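Chapter 3
Sorting Out the Wire Drawer

By Tae-yang Ji
6/8/20

I spent most of my first March at the Plindbridge shop untangling wire. I had signed up to learn how to build door chimes and little lamp kits, and I was so excited! Then my bench partner slid a drawer over to me (a deep one, stuffed full) and went to lunch.

So before we strip or solder anything, I want to talk about keeping wire in order. You'll need it every day, and it's a lot nicer to start a project with pieces you can grab one at a time.

Wire wants to go back to whatever curve it was stored in. Pull it off the spool, drop it in a bin, and every piece springs into a loop. Loops catch other loops. Thin wire is the worst for this, I think, and it will cinch itself into a hard little knot if you yank on it. I've thrown out up to 100 feet in one afternoon from yanking, and I'm still a bit sore about it.

When you get a snarl like the red and purple one here, with the loops sticking up every which way, put it on a plain light surface and leave the ends alone for a minute. Loosen the middle first.
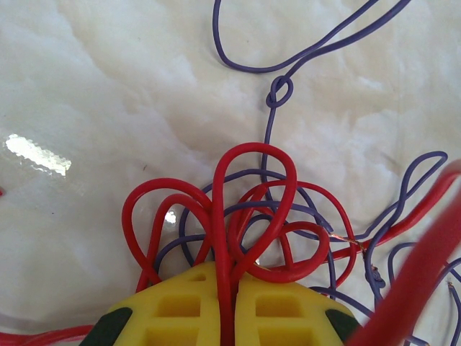 Then pick one color and stay with it. I go for the thicker wire, following a single strand with my fingertips and opening each loop as I come to it. Once that color slides free, the other usually relaxes too. Keep your snips in your pocket until then!

We'll coil and tie the loose pieces next, and after that we'll label them.

Related chapters
Reading a Spool Label
The Jang Coil, Step by Step
Building the Kovolar Lamp Kit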